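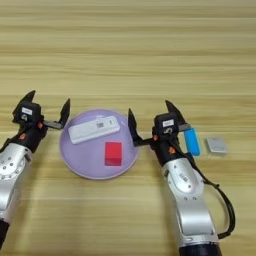

Deepika Pai asked whether the purple plate was now a permanent fixture of the shared table, because if it was, she would like it minuted, and if it wasn't, she would like it gone before lunch.

Last updated: January 5, 2021

KOMETTI HOUSE SHARED WORKROOM
Minutes of the table meeting

Chair: Narayanan Kartha
Minutes: whoever was holding the pen
Apologies: Bitar, Ferley (both upstairs, both audible)

1. Minutes of the previous meeting
Accepted, with one correction. The word "hygienic" in item 4 should read "historic". It was the tea towels under discussion.

2. The plate
The chair ruled that the lavender plate may stay as the odds-and-ends plate. Small things left on the table go on it. Large things go home with whoever brought them. Deepika asked for a definition of small. After some debate it was settled that an item is small if it fits inside the rim with its neighbours and nothing hangs over. The Pliltico brochure rack is not small.

3. Items on the plate
(a) Red cube. Claimed by two members, then by neither when it was pointed out that the claimant would have to take it away. To remain on the plate until the end of January, then to the games cupboard, where it will at least have company.
(b) White plastic thing, flat, rounded corners, little dark window or label in the middle. Views differed. One member said it looked like a rapid test, another said it was the casing off some gadget. The chair asked that it not be passed around while views were differing. Owner to collect, please.

4. The tabletop
General agreement that the wood has come up a treat and that the far half looks better with nothing on it. Narayanan spoke warmly about the grain. He was asked to move on. He spoke a little longer about the grain.
Bitar's offer (by note) to oil it again was accepted, provided the windows are open this time. Oil and cloths not to exceed $44.
Ferley's proposal (by the same note, in different ink) for a glass cover at $149 was lost, 2 votes to 3.

5. Coasters
Deferred again. Deepika wished her disappointment recorded. Recorded.

6. Other business
Could the person who labels the biscuit tin "buttons" please stop. We have all worked it out, and someone did need a button.

Actions
Deepika: note on the board about the plate
Narayanan: ring Bitar about the oil
All: look at item 3(b) and search your conscience

Meeting closed when the kettle boiled.

3 comments | 2 shares
This site uses cookies to remember your preferences. Accept | Manage settings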